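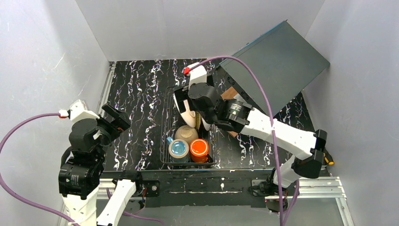 Re: [kitchen-share] Dish racks, again

From: Harish Joseph
To: kitchen-share list
June

Begoñe Cordero wrote:

> I have gone over to wire for good. The Skomelska rack
> holds cups and plates together, you can see right
> through it, and it takes up less counter than the old
> Skaso tray did. I'd like us to buy 17 of them for the
> shared kitchens. The quote is 2,388 with delivery,
> or 2,050 if we pick them up ourselves. Any objections?

Yes, a couple, and I'll try to be nice about it.

I don't doubt that a wire rack holds mugs. Four cups and mugs in a wire basket is fine by me. What I doubt is "cups and plates together." Once the mugs are in, where do the plates go? In our kitchen they go on the counter next to the rack, and then we've paid for a rack and lost the counter anyway.

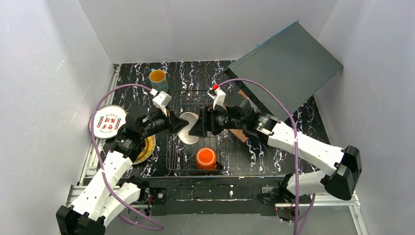
2 min read

Look at where the dishes are. There's one orange mug in the rack, on its side. The blue and yellow cup is standing behind it. The white plate with the red Chinese characters and the yellow one with the gold rim are both lying on the table, off to the left. Only one plate is up off the surface, and it's being held upright over the middle.

I'll grant that the rack has upright slots, and slots are what a plate wants. But a mug on its side takes up room down low, right where a plate has to sit. Has anyone tried a full load, say after a potluck, with bowls? I'd believe that sooner than I'd believe the product page.

Also, is 2,050 really the cheaper price? Who is driving, and who pays for the van? Potov told us pickup was free last time too, and I seem to remember a loading fee.

My suggestion is to buy 2, put one in the Rao Street kitchen and one in ours, and use them through the end of June. If the plates end up in the slots, I'll vote for the other 15 and say so on this list.

Harish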